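Ticket 653 - Kullari bagged ball, paper strip coming off

Reported by Sanaa Abdelaziz: strip on the bag tears when the bag is hung by it.

Step 1. Hold the bag by the neck, with the strip hanging free.
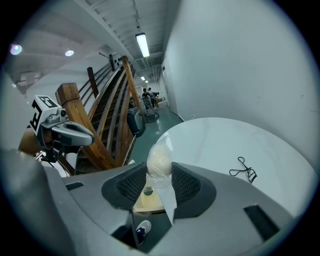
Step 2. Check the neck for splits. If it is split, rebag - do not tape.

Step 3. Hang by the neck, up to 12 on a rail.

Status: closed, L. Tóth

Comments (2)

Kerekes: Same with the Undley bags.

Sanaa Abdelaziz: Step 3 worked, thanks.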